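Small-Scale Wind Generation for a Rural Workshop Site: Feasibility and Measured Output
Final project report, Renewable Energy Systems module 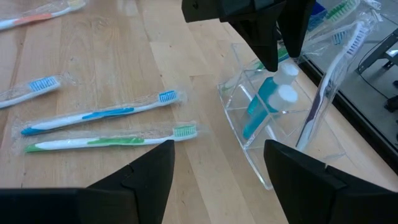 Vernon Fraser objected at the interim review that a mast height of 11 m was too low for the Bullport site, and that the results would describe the hedge more than the turbine. The objection was partly accepted. The mast could not be raised under the terms of the site agreement, so the anemometer was moved to hub height and the turbulence intensity was recorded alongside mean speed.

1. Aim
The project set out to establish whether a single horizontal-axis turbine could meet the base electrical load of a small workshop at Bullport. The base load consists of lighting, a dehumidifier and a data logger. Machine tools were excluded, as their demand is short and is already met from the grid.

2. Equipment
The turbine was a three-bladed Novex unit with a rated output of 2000 W. It fed a Nasonus charge controller and a lead-acid battery bank. The controller logs voltage and current at one-minute intervals. A dump load was fitted to protect the bank at high wind speeds. Blade pitch is fixed; the tail furls the rotor out of the wind above its rated speed.

3. Method
Logging began in September and continued until 966 hours of valid data had been collected. Records were rejected where the anemometer and controller clocks differed by more than one minute. Wind speeds were sorted into bins of 0.5 m/s and the mean electrical power was found for each bin. The resulting curve was compared with the one supplied with the turbine. Air density was corrected to the standard value using temperature and pressure readings taken at the mast base.

4. Results
Mean output over the valid period was 300 W, equal to 15 per cent of rated power. Total energy delivered to the controller was 289.8 kWh. The measured curve lay below the supplied curve in every bin above 5 m/s, with the largest gap between 7 and 9 m/s. Winds from the south-west, which cross the hedge line, gave the highest turbulence intensity and the poorest agreement.

5. Discussion
Part of the shortfall is due to where the power was measured. The supplied curve refers to the generator terminals, while the logger sits after the rectifier and cable run. The method given in Després was used to estimate cable loss, but rectifier loss was not measured separately and remains the main unknown. Furling was frequent in gusts and further reduced output in the upper bins.

The mean output exceeds the base load, but calm spells were longer than the battery bank could cover. A grid connection would have to be kept.

6. Further work
Logging should be extended to a full year. A second current sensor ahead of the rectifier would allow the two losses to be separated. The dump load current should also be recorded, as energy sent there is at present counted as useful.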